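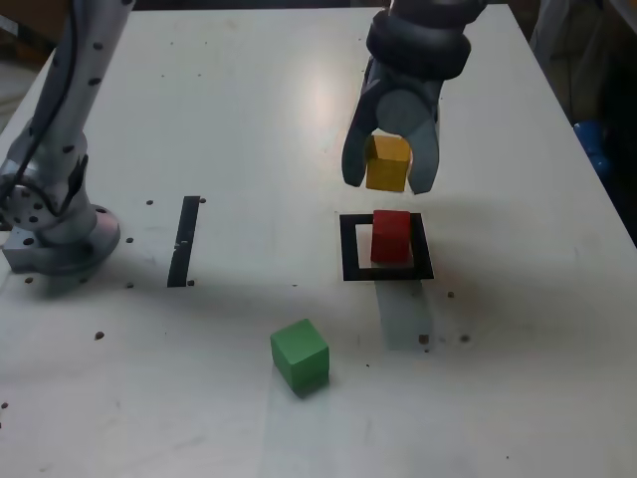

Who gets the lodger's money?

I've been chewing on this since May, when my neighbour Auður told me over the fence that she and Mikkel were going to live together without marrying. Lovely, I said, and then, being me, asked whose name was on the house. His, and only his. She pays him 200 pounds a month towards "bits", and has done for nearly 11 years!

Now, I was a legal secretary in Eltcombe for a good long while (family side, mostly wills and misery) and I still meet people who think there's such a thing as a common law wife. In England there isn't. You can share a bed, a dog and a boiler with someone for 23 years and, if the house is theirs on paper, you may have a real fight on your hands to show any of it is yours.

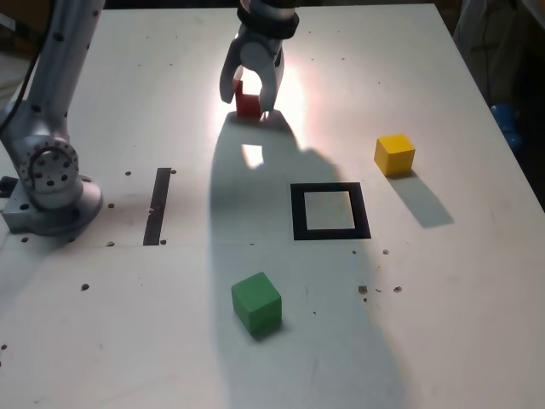 A red cube on the white table.

What she could do with is a cohabitation agreement. I know, I know, about as romantic as a tax return. My old boss, Mr Briem, used to get couples to write their own lists in separate rooms first, and the lists never matched. One pair came back with 8 pages each and argued about the piano until we closed.

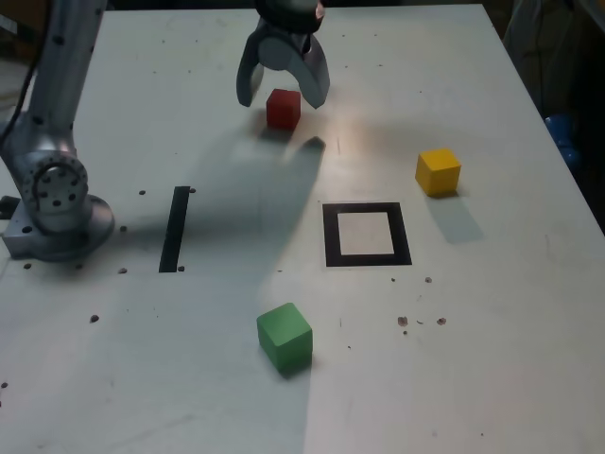
They did sign in the end, mind you, and they were still sending him Christmas cards when I left. Auður says Mikkel would be hurt if she brought it up. I said he might be relieved, and has he even made a will? She didn't know. So that's two awkward chats, and I've offered to have him round for tea and start the second one myself.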